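Plutville Workshop News
Print | E-mail this item
4 comments | 11 shares

Bench Notes: The Tidy-Up Grippers Are Working

By Lise Gosselin

If you have come by the shop any evening in August you have probably heard the clicking. That's us! Rafia Paracha and I have been building a pair of hand-held grippers, the kind you carry around and work yourself, so that a robot arm can later learn the same jobs from watching how we did them. Thaddeus Obi started the whole thing when he brought in a sketch on the back of a Rastell parts invoice, and I have hardly touched my own projects since.

The first set was a mess. The fingers twisted whenever you squeezed, and the pivots were so sloppy that the tips crossed over each other like a bad pair of scissors. We reprinted the arms 6 times (sorry to everyone waiting on the big printer) before Usman Shaikh suggested proper metal pins and a bit more thickness around the holes. What a difference! They open wide and close square, and my wrist can put up with them for a good long while.

We decided early on to practice on real household clutter. Blocks and foam balls are fine for a first try, but they don't teach you much. Soft plastic bags are the worst thing I have ever tried to pick up with two fingers. They slide, they fold, they stick to the pad when you want to let go. A cardboard medicine box is easy until you come at it from the corner, and then it spins. Empty bottles roll if you so much as breathe on them, and a rumpled cloth underneath makes everything harder (and more fun, if you ask Rafia).

The whole build has cost us 269 dollars so far, and 66 of that went on pad material we ended up not liking. Anum Dogar has the leftovers in a bin by the sink if you want some for drawer liners. 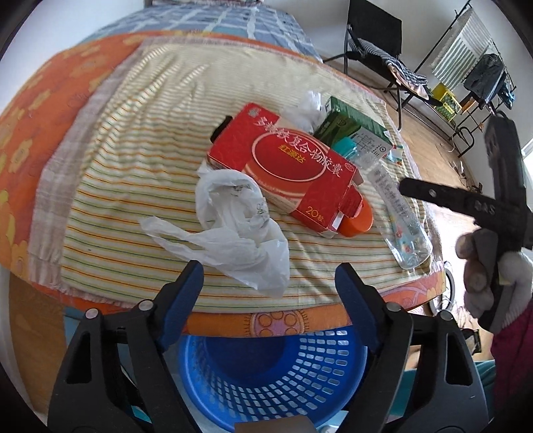 Next on the list is a softer spring, and after that a lighter grip for people with smaller hands than Thaddeus. Rafia wants to try the old Durrani hinge design again with the new pins, and I'd love to see it work this time. If you'd like a go, come find us after six in the evening, at the long bench. You don't need to know any programming, and long sleeves are fine as long as they're snug at the cuff. Bring something awkward to pick up!

Print | E-mail this item

Recent items
Skeller lathe back in service
Sharing the big printer: new sign-up sheet
Soldering night moves to the front room
Wanted: scrap aluminum, any length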